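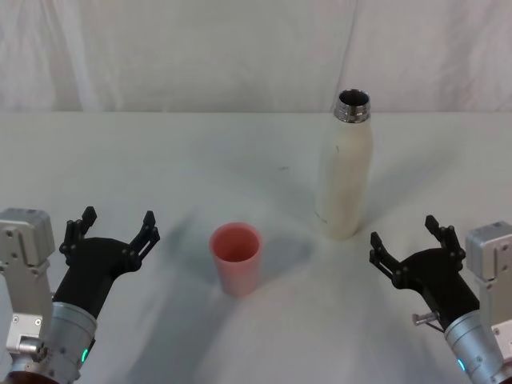
Monday, September 23, 2019
By Chie Oda

Four wake-ups last night, the last of them at ten to five, and at ten to five he was in such a good mood that I couldn't even be cross with him. He wanted to talk. He lay on his back next to me and told me a long story that was mostly the letter B and then he tried to put his thumb in my ear.

I mention it only for the record, as this was night 8 of the Pasow method and by now we are supposed to be seeing "a settled pattern". I suppose four times is a pattern.

I should say how we got into this. Kasun's mother rang in August and asked if the baby was sleeping through yet, and I said no, and she said oh dear, and the oh dear went on working in me for about a week. Then a woman at the Jutberg playgroup told me Pasow had changed her life. She had the look of somebody who'd slept, I'll give her that. Anyway I went home and signed us up, £215, for which you get a plan, a chart and three phone calls with a consultant. Kasun said that was a lot of money for a chart. I said it was a lot of money for sleep, and sleep would be cheap at the price, and he said yes, if it came with any sleep in it.

The plan is 20 pages long. I have read it twice, once properly. Take out the quotes from happy mothers and it says: put him to bed at the same time, in the dark, not too hungry and not too full, and when he cries wait a bit. My nan could have told me this for nothing, and did, in fact, while I was pregnant, over the washing up. The rest is about "sleep bridges". I've looked for an explanation of what a sleep bridge is and the nearest I can find is page 11, where it says that every family's bridge is different.

First phone call was on day three. The consultant was perfectly nice. I told her he was waking more since we'd started and she said that was very common and a sign that the method was taking hold. I asked what it would mean if he'd been waking less. She said that would be a sign too. I wrote this down while she was talking so I wouldn't think later that I'd dreamt it.

She also asked whether we had a Nullell, which is a thing you clip on the cot that measures the room and the breathing and I don't know what else and sends it all to your phone with a score out of a hundred. We haven't. A friend lent me hers last spring and I gave it back after two nights. He slept badly and scored 84, then he slept really quite well and scored 61, and I sat there at breakfast feeling bad about the good night. The box said it had learned from 2,000 babies. I'd like to know whose, and whether any of them ever woke up to talk about the letter B.

Kasun thinks I am being unfair, mostly about the dark. He put up the blackout blind on Saturday (he swore at it for an hour, one of the brackets is still crooked) and he believes the early mornings have shifted later. I looked back at the chart. They have shifted from twenty to five to ten to five. I said it's nearly autumn, the mornings are darker anyway, you could do that with no blind at all. He said I'd argue with the sun. We left it there and he made the toast.

What bothers me most is that I can't tell how I would ever know. If he sleeps better in November, he'll be two months older and all his teeth that are coming now will have come. Pasow will say it was Pasow. Kasun will say it was the blind. His mother will say it was because I finally listened about giving him porridge at tea time. And I'll be so pleased to be sleeping that I'll probably agree with the lot of them, and tell some poor woman at playgroup that it changed my life. I do wonder now how old that woman's baby was when she started. I never asked.

Two more calls to go. I thought of cancelling the one on Thursday, but they're paid for, and I've got a question about naps I want answered by someone who isn't related to us.

He went down tonight at seven without a murmur. I'm writing nothing about that in the chart yet. Last Tuesday he went down without a murmur as well and I got quite carried away, ran a bath, opened the good crisps, and he was up again before I'd got my socks off.

Must remember: more nappies, ring the health visitor back about the rash (almost gone), and find out where the other grey blanket went. It was on the line on Friday. Kasun says he brought it in. I have seen no evidence of this.

Quarter past nine and still quiet. Going up.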